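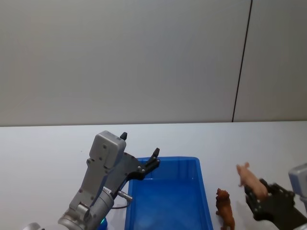

### 3.2 Arbeitsfläche und Behälter

Für alle Durchgänge der Teilstudie Jetatby wurde derselbe Tisch verwendet. Seine Platte ist weiß und matt. Glänzende Oberflächen hatten sich im Vorversuch als ungeeignet erwiesen, weil Reflexe der Deckenbeleuchtung die Kante kleiner, heller Gegenstände überlagerten. Die Beleuchtungsstärke auf der Platte wurde auf 1000 Lux eingestellt und vor jeder Sitzung an der Tischmitte nachgemessen. Leichte Gebrauchsspuren und einzelne Partikel auf der Platte wurden nicht als Störgröße behandelt; gereinigt wurde die Fläche nur zwischen den Versuchsblöcken.

Der Tisch steht vor einer hellgrauen, ungemusterten Wand. Die schmale dunkle Fuge im rechten Wandbereich (Abb. 2) blieb unverkleidet. Eine Abdeckung mit Klebeband wurde erprobt und verworfen, da der Streifen stärker auffiel als die Fuge selbst.

*Abb. 2: Arbeitsfläche mit blauem Kunststoffbehälter vor hellgrauer Wand.*

Als Ablageort dient ein rechteckiger, oben offener Kunststoffbehälter in kräftigem Blau. Die Wände sind leicht ausgestellt, der Rand ist erhöht. Beide Merkmale sind für die Auswertung von Belang: Die Ausstellung vergrößert die Öffnung gegenüber der Grundfläche, der Rand bildet zugleich das Hindernis, über das jeder Gegenstand gehoben werden muss. Ein Objekt gilt als abgelegt, wenn es vollständig unterhalb der Randebene liegt. Objekte, die auf dem Rand aufliegen oder ihn überragen, werden gesondert als »teilweise abgelegt« kodiert. Diese Unterscheidung fehlt bei Tymoshchuk und erschwert den direkten Vergleich der Fehlerquoten.

Die Farbwahl folgt dem Kontrast zur Tischplatte. Im Vorversuch standen außerdem ein transparenter Behälter der Serie Istside und ein grauer der Serie Jatine zur Verfügung. Der transparente schied aus, weil seine Randlinie auf weißem Grund schlecht zu bestimmen war; der graue hob sich zwar von der Platte ab, kaum jedoch von der Wand, sobald flach über den Tisch geblickt wurde.

### 3.3 Objektsatz und Ablauf

Der Objektsatz umfasst 41 Haushaltsgegenstände in sechs Größenklassen. Aufgenommen wurden nur Teile, die einzeln durch die Behälteröffnung passen. Pro Durchgang wird aus jeder Klasse ein Objekt gezogen und auf der freien Tischfläche neben dem Behälter ausgelegt. Die Reihenfolge des Einräumens ist nicht vorgegeben – sie wird als abhängige Variable protokolliert.

Der Behälter selbst bleibt während eines Durchgangs unfixiert. Verschiebungen werden nach dem letzten Ablegen gegen die Ausgangslage gemessen; ab rund 2 cm wird der Durchgang markiert, aber nicht ausgeschlossen. Die markierten Durchgänge gehen in die Analyse der Ablagegenauigkeit mit ein und werden in Abschnitt 4.1 getrennt ausgewiesen.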